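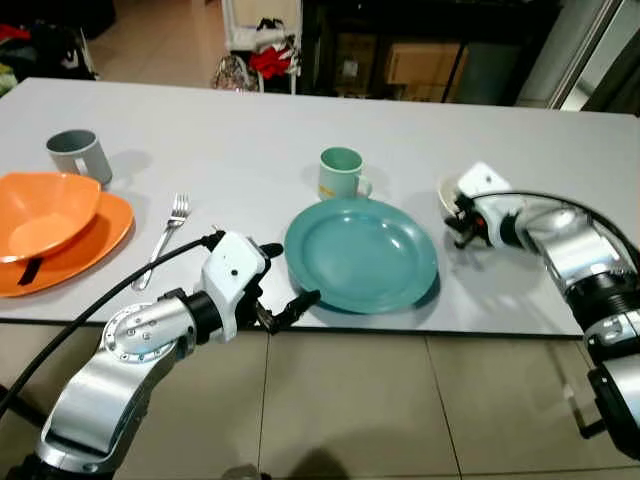 4.2 Renewal options and asking rent

Do office tenants with a renewal option pay more rent in the first term than tenants without one? They pay slightly more in Jandville and Mellumberg, and the difference is too small to measure in Urker once building age is held constant.

Figure 4. Tableware on a white table, including an orange plate and bowl, a fork, a teal plate and two mugs.

The estimate draws on the 2,502 office leases that remained after the cleaning steps in Section 3. A lease is coded as having an option if the tenant may extend the term without the landlord's consent, whatever the notice period. Clauses that only oblige the parties to meet and discuss an extension are coded as no option. Eklund (the Mellumberg working paper) treats these clauses as weak options, and his premium is accordingly lower than ours. We repeated the estimate under his coding and obtained a result closer to his, although the ranking of the three towns did not change.

The dependent variable is the log of net rent per square foot in the first full year. Free-rent months are spread evenly over the initial term. Landlord payments toward tenant improvements are treated the same way where the amount appears in the lease. In 71 leases the improvement payment is mentioned but left to a side letter that we could not obtain. These leases are kept in the main sample with a separate indicator, and leaving them out moves the option coefficient by less than its standard error.

Controls are floor area, floor level, building age, parking ratio, term length and a fixed effect for the quarter of signing. Suites smaller than 1,000 square feet are excluded from the main table. Many of them are let on the landlord's standard form, and the option is then a feature of the form and says little about what was bargained for. Adding them back lowers the premium in Jandville and has no clear effect elsewhere.

The choice of an option is not random. A tenant that expects to stay will ask for one, and the same tenant may accept a higher rent for reasons that have nothing to do with the clause - a costly fit-out, for instance, or a location close to existing clients. We deal with this in two ways. First, we compare leases signed by the same landlord in the same building, so that the standing practice of the landlord drops out. Second, for tenants with more than one lease in the sample, we add a tenant effect. Both versions give a smaller premium than the pooled regression. The tenant version is imprecise, as few tenants in any of the three towns signed both kinds of lease.

How the renewal rent is set matters more than whether an option exists. Options at a fixed rent carry the largest premium. Options at market rent carry almost none, which is consistent with the view that they mainly protect the tenant against the cost of moving. A third group sets the renewal rent at market but with a floor, usually 100 percent of the rent payable in the last year of the initial term. In this group the coefficient is negative in Jandville and not distinguishable from zero in the other two towns. A floor shifts value back to the landlord, so a lower first-term rent is what a simple pricing model would predict.

Broker representation was tested as a further control. The lease files name the tenant's broker in most cases, but the landlord's broker is often missing, and Limsakul, the largest manager in Urker, lets its own space without one. We therefore include only a tenant-side indicator. It is positively related to the presence of an option and unrelated to first-year rent after the other controls are added.

Two limits on these results should be noted. The sample records the options that were granted, and we do not yet know how many were used. Leases signed after November of the final sample year are also thinly covered, as the Urker records office files new documents with a delay. Section 4.3 turns to the notice period, where the coding is simpler and the three towns can be pooled.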